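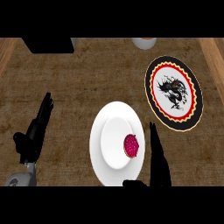
A brown, mottled tabletop with lighter wood along the edges.

How to Refresh a Worn Wood Tabletop
Updated in April
Filed under: Furniture, Weekend Projects

A table that gets used every day picks up rings, scratches and dull patches. If the wood is solid and the joints are still tight, you can usually bring the top back with sandpaper and a few coats of oil. Plan on 2 days, most of it drying time.

Check what you have first. Look at the underside and at the end of the top. If the grain runs straight through from the face to the edge, it is solid wood. If you see a thin layer over something else, it is veneer, and you should stop at the cleaning step or sand by hand only, very lightly. Older tables may have paint or finish that contains lead. Test before you sand if you don't know the age.

What you need
Dish soap and two soft cloths
Sandpaper in 80, 120 and 180 grit
A sanding block or a small orbital sander
A vacuum with a brush head
Wiping oil or oil-and-varnish blend
Lint-free rags
Dust mask and gloves

Step 1. Clean
Wipe the top with warm water and a few drops of soap. Wax and cooking grease clog sandpaper quickly, so go over any sticky spots twice. Rinse with a damp cloth and let the top dry overnight.

Step 2. Sand
Start with 80 grit only where the old finish is thick or flaking. Otherwise begin with 120. Sand with the grain. Where the top meets a border that runs the other way, put painter's tape on the border, sand up to it, then move the tape and do the other side. Finish everything with 180.

Dark rings from water go deeper than white ones. If a black ring is still there after the 120 grit, leave it or treat it with oxalic acid wood bleach, following the label. Don't dig at one spot with the sander — it leaves a dip that shows as soon as the oil goes on.

Step 3. Remove the dust
Vacuum the top, then wipe it with a barely damp cloth. Wait 20 minutes and feel the surface. If it has gone rough, give it a light pass with used 180 paper and vacuum again.

Step 4. Oil
Pour a small amount on a rag and spread it along the grain. Let it soak in for 25 minutes, then wipe off everything that is left. Oil that stays on the surface dries tacky. Let the first coat dry overnight before adding the second. A dining table may need a third.

Lay used rags flat outdoors to dry, or put them in a metal can filled with water. Balled-up oily rags can catch fire without a spark.

What it costs
I spent less than $50 on my last one, with the sander already in the garage.

Aftercare
Keep hot dishes off the table for the first couple of weeks, and wipe up spills when they happen. Add a thin coat of oil when water stops beading on the surface.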